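Why does a jumper keep you warm?

I used to think my jumper was making heat. I'd pull it on, wait a bit, feel toasty, and decide there must be something warm hiding in the cloth. I believed this until I was nine! Then I did an experiment with two ice cubes and had to change my mind.

You can do it too. Put one ice cube on a plate and leave it alone. Wrap the other one in a thick, woolly sock (a clean one, please). Now go and do something else for 40 minutes. If the sock made heat, the wrapped ice cube should melt first, right?

It doesn't. The wrapped one lasts longer. Clothes don't make any heat at all, they just slow heat down. On a cold August morning the heat is coming from you, and your jumper stops it from rushing off. Wrapped around ice, the very same cloth slows down the heat trying to get in.

So how does cloth slow anything down? With air. Every soft fabric is full of little gaps between its threads, and each gap holds a bit of air that can't easily move about. Heat has a hard time getting through air that's sitting still.

A zip-up hoodie is my favourite thing to explain this with, as it has so many bits you can fiddle with.
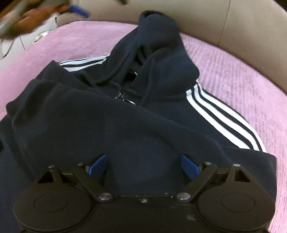
Andri Pfister wrote in to ask whether doing the zip all the way up really makes a difference, or whether that's just something parents say. It does make a difference, Andri! With the zip open, the warm air next to your tummy drifts out and cold air slides in to take its place. With it done up, the warm air mostly stays put. Drawstrings help in the same way. Pull them in and the hood sits closer around your face, so there's less of a gap for the wind to sneak through.

The hood is handy for another reason. Your ears are thin and stick out, so they get cold quickly. A hood keeps the wind off them and holds a pocket of air around your head.

What about colour? Dark blue soaks up more sunshine than white does, so on a bright day a navy top can feel warm to touch. Indoors, away from the sun, you'd be hard pressed to notice. I tried it in my kitchen with a navy top and a white one and couldn't feel any difference.

Now for a folding question. Is a folded jumper warmer than one lying flat? Well, it isn't warm by itself, but it has more layers, and there's a bit of air between each layer and the next. Fold one up, put it on your bed and slide your hand into the middle.

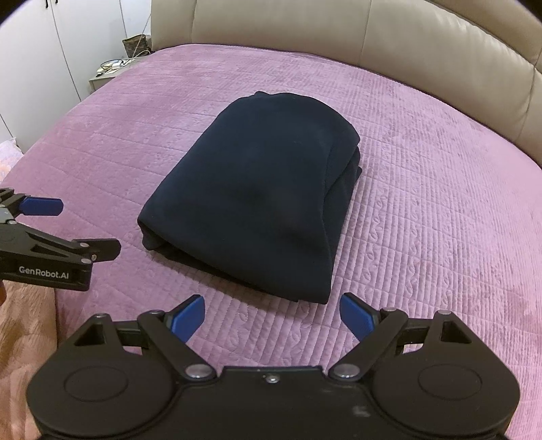
Wosness Museum Junior Science Club

Leave your hand in there while you count slowly to 40. Feels cosy? That's your own heat, being kept in by all those layers. Then try it with your hand under one layer only and see which you like better.

Quilts do a similar trick. The stitching you see on a quilted bedspread goes through the layers and holds them together, and if there's stuffing in the middle it helps stop it sliding down to one end. Air gets trapped in the puffy parts between the stitches.

Try the ice cube test with other things from around the house as well: a tea towel, a beanie, a bit of newspaper. Use cubes of the same size, start them all at the same time and put a plate under each one. I forgot the plates the first time and had to mop the bench.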